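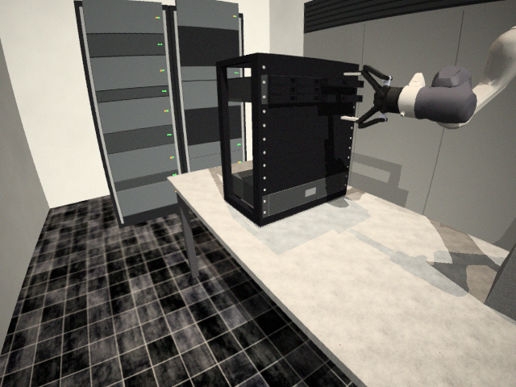 Gripper catches rack in student sim – collision mesh or planner?

Lise Nguyen
Our Histton club team is doing the rack task for a project. The arm has to approach a rack-mounted unit from the side and close on it. At 500 Hz the fingers jitter on contact and the rack creeps across the table. Friction is at the default. Which setting should I change first?

Abilio Villanueva
Check the rack's collision mesh. If it is one convex hull, the open side is solid to the solver and the fingers are pushed out. Split it into boxes – one per post, one per unit. Then raise solver iterations to 6 and retest before touching friction.

Skuvthorpe61
Just make the rack heavier. Worked for us.

Lise Nguyen
It was a single hull. Splitting it stopped the jitter. Still creeps slightly, will try the iterations tonight.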